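Manipulation Project - Handout 4: Collecting Folding Demonstrations by Hand
Mallevthorpe College, Robotics Option, autumn term 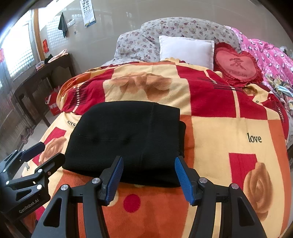
Folding is the task set for the second half of the project, and each pair will collect its own demonstrations with the hand-held grippers before any training is done. The session notes from September covered rigid objects: cups, blocks, the plastic bottles. Cloth is harder for reasons given in section 2. A folded knit is a good object to begin with, and the black one on the rose-printed bedspread is typical of what you will be working with at home: a thick rectangular stack, ribbed, soft, with the blue finger pads brought in at its near edge. Read the whole handout before you sign out a kit. Questions about the hardware go to Peiyu Yu, and questions about marking or deadlines go to Yaqin Guo.

1. What you have to hand in

Each pair submits 40 accepted demonstrations of one folding or moving task, a log sheet, and a written report of two to three pages. "Accepted" means the demonstration has passed the checks in section 5. In past years pairs have needed to record a good deal more than they kept, so leave time for this.

The task must be one of the following:

Task A. Pick up a folded garment and set it down in a marked place on the same surface, still folded.
Task B. Take a garment lying flat and fold it once across the middle.
Task C. Take a garment that has been folded once and fold it again.

Task A looks like the easy choice, and for the recording it is. The report is harder to write well, as there is less to say about the motion and you will have to say more about the grasp. Pairs doing Task B or C should use both grippers, one in each hand. Pairs doing Task A may use one or two but must keep to the same choice throughout.

2. Why cloth is different

A rigid block has a position and an orientation, and once you know those you know where every point on it is. A jumper has no such short description. It can be creased, bunched, half turned over, or have one sleeve tucked under. Two garments folded by the same person in the same way will still differ.

Three consequences matter for this project.

First, the grasp decides most of what follows. With a folded stack you can close on the top layer only, on several layers, or on the whole thickness. If you close on the top layer and lift, the stack opens. If you take the whole thickness, it usually holds together, though the far side will sag. For Task A you want the whole thickness. For Task C you may want one or two layers. Decide which before you start, write it on the log sheet, and do it the same way each time.

Second, the surface underneath matters. A bed gives way when pressed, and a table does not. On a bed you can push the lower finger pad slightly down and slide it under the edge of the garment. On a hard table the pad stops against the top and you have to approach from the side at a low angle. Neither is wrong, but a policy trained on one often does badly on the other. State your surface in the report.

Third, the background is part of what the camera records. Patterned bedding, cushions and quilts are all allowed. We do not want forty recordings over a bare white sheet, because the test garments will not be laid on one. What we do ask is that the garment can be told apart from what it lies on. Black on a bright print is fine. Black on a black duvet cover is not.

3. The kit

A kit is one case containing two grippers, two charging leads, a calibration card and a cloth for the lenses. Check that all of it is there when you sign it out and again when you return it.

The finger pads are ridged to give some grip on fabric. They wear, and they pick up lint, especially from wool. Clean them with the cloth between garments. Do not use alcohol wipes on them. Last year one pair did, the pads hardened, and we had to replace the set.

The linkage joints should move freely. Open and close each gripper fully a few times before recording. If one side lags behind the other, stop and bring it back. Do not tighten anything yourself, and do not oil it.

Keep hair, cuffs and loose drawstrings clear of the linkages. This applies to the garment as well as to you: hoodies with cords are not to be used for any of the tasks.

4. Recording

Calibrate at the start of every session and again if a gripper has been dropped or knocked. The card should be laid flat and kept still. The procedure is printed on the back of it.

Set up the room before you begin. Daylight is good, but try to finish a batch before the light changes much. If you have to break off for longer than a meal, treat what comes afterwards as a new batch and note it on the sheet.

Each recording runs as follows:

Place the garment. Vary its position and angle a little between recordings, by a hand's width or so, and not always in the same direction.
Bring the grippers to the start pose, jaws open, a short distance from the near edge.
Start recording and hold still for a slow count of three.
Carry out the task at a steady pace.
Release fully, draw back, and hold still again for a slow count of three.
Stop recording and write up the log line straight away.

The holds at each end are often left out and they are the commonest cause of rejection. Without them the software cannot find where the motion begins.

Move at roughly half the speed you would use with your hands. Students tend to speed up as a session goes on. It helps for one person to record while the other reads out the steps, and to swap after each batch. Use the same voice commands each time if you do this, and keep talking to a minimum otherwise - the microphones are on.

Do not help the gripper with your fingers, your sleeve or your knee. If the garment slips, carry on if the slip can be recovered using the grippers alone, and mark the line "recovered". These are useful and you may count up to 11 of them towards the total. If it cannot be recovered, stop, mark the line "failed" and start a new recording. Keep the failed ones. They do not count, but you will need them for the report.

5. Checks

Run the Flivow checker on each batch on the day it is recorded. It looks for missing holds, lost tracking, and frames where both jaws are hidden. It does not know whether the fold was any good. That is for you to judge, and the standard is as follows.

Task A: the garment is set down inside the marked place, it is still folded, and no layer has opened by more than the width of a finger pad.
Tasks B and C: the edges meet to within the width of the calibration card, and no sleeve sticks out.

Watch every recording through once at normal speed. Yaqin Guo will look at a sample from each pair, and if the sample contains recordings that plainly miss the standard, the whole batch comes back to you.

Lost tracking usually has one of two causes. Either the gripper was brought too close to a plain wall or a shiny surface, or it was turned over quickly. Glossy paint and glazed tiles both cause trouble. Working with your back to such a wall makes no difference, as it is what the cameras face that counts. Turn your working direction instead.

6. The log sheet

One line per recording. The columns are batch, recording number, garment, surface, layers grasped, result, remarks. Fill in all of them. "As above" is acceptable for garment and surface and for nothing else.

Under garment, give the type, the colour and the kind of fabric in plain words: "jumper, black, ribbed knit" is enough. Do not give the brand or the owner.

7. Rooms and privacy

Most pairs will record at home or in the residence. Get the agreement of anyone who shares the room. Put away post, prescriptions, photographs of people and anything with an address on it, and turn off screens. Posters and ordinary household things can stay. If someone walks in during a recording, stop and delete it.

The recordings go on the college server and nowhere else. They will be added to the course set, which stood at 400 accepted demonstrations when this handout was written, and they may be used by later year groups.

8. The report

Say what the task was, how you chose to grasp the garment and why. Describe at least two failures in detail, giving the recording numbers. Then compare your first batch with your last: what had changed in the way you moved, and would you want a robot to copy the earlier version or the later one? Most of the marks are for this part.

Background reading is chapter 3 of the Bhatt course notes, on contact and friction. The Jirkmont worksheet on grasp types is useful for the vocabulary but deals only with hard objects.

9. Returning the kit

Kits are due back at the workshop hatch by 4 pm on the day written on your slip. Copy your recordings across first and check that they open. Wipe the pads, close the jaws, and pack both grippers with the lenses facing the foam. If something has been damaged, put a note in the case saying what happened and when. There is no charge for ordinary wear.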